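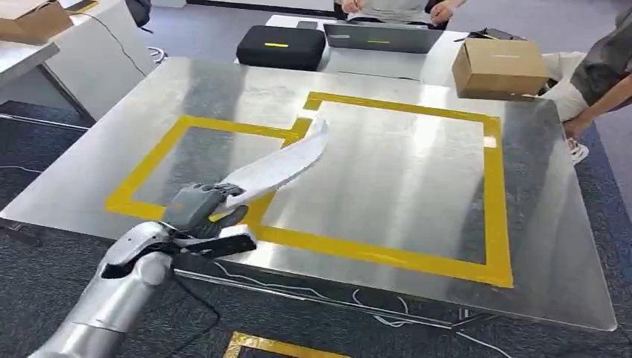 Tape the Table First

Most advice on folding laundry concerns the fold. Thirds or halves, sleeves in or sleeves back, the flat stack or the upright row. I think this is the wrong variable. After two years of running the linen side of a small guest house in Sistville, I have come to believe that the surface decides the result, and that the most useful thing you can add to a surface is a few feet of yellow tape.

The argument is simple. A cloth has no stable shape of its own. Pick it up and it crumples; put it down and it keeps whatever shape it landed in. Every fold is therefore made against a reference, and on an unmarked table the reference is your own eye, which drifts. Over a short run the drift is invisible. Over a full week's load of 241 towels and napkins it shows up on the shelf as a stack that leans.

A taped rectangle removes the drift. The first edge goes to a line and the remaining edges follow from it. Two rectangles side by side are better: a small one for the piece being worked and a larger one for finished work. They need not match, and the boundary between them need not be straight. Mine has a step in it where a wide bath sheet needed the extra room, and the step has caused no trouble.

Loubna Hamdy, who trained me, disagrees with all of this. Her position is that tape is a crutch, that a competent folder squares a towel by feel, and that marks on a table only teach people to look at the table. She is right about herself. Her stacks are straight on any surface, including a bed. But a method has to be judged by what it does for the person who started on Monday, and by that measure feel does poorly. When Kiros Shiferaw joined us in May, he refolded a good part of each batch for his first week. I taped the table the following weekend and the refolding mostly stopped. One case is weak evidence, and I accept that he was also getting practice.

The material of the top matters too, though less than catalogs suggest. Brushed metal is my preference. Cotton slides on it with little drag, so a cloth can be turned in place without lifting. It wipes clean, and tape comes off it without taking a finish along. The drawback is glare. Under overhead tubes a metal top throws bright streaks, and a white napkin against a white streak is hard to read at the hem. Yellow tape stays legible under those conditions. I tried gray and could not find it by evening.

Wood is kinder to the eyes and harder on the tape. Laminate is acceptable. Padded ironing surfaces are poor for folding because the cloth grips – the one property you want in ironing and do not want here.

Tape the floor as well if the table can move. A single corner mark on the carpet is enough to put a table back where it was after cleaning. Keep boxes at the back corner of the top, outside the lines. A box inside the lines turns a work zone into storage, and in my experience it stays storage.

Costs are low. A roll lasts us most of a year, and laying out both zones takes 20 minutes with a tape measure. Replace any strip whose end has lifted; a lifted end catches threads, and terry cloth is all threads.

Loubna still folds on the untaped half of the counter by the window. Her towels go on the same shelf as the others.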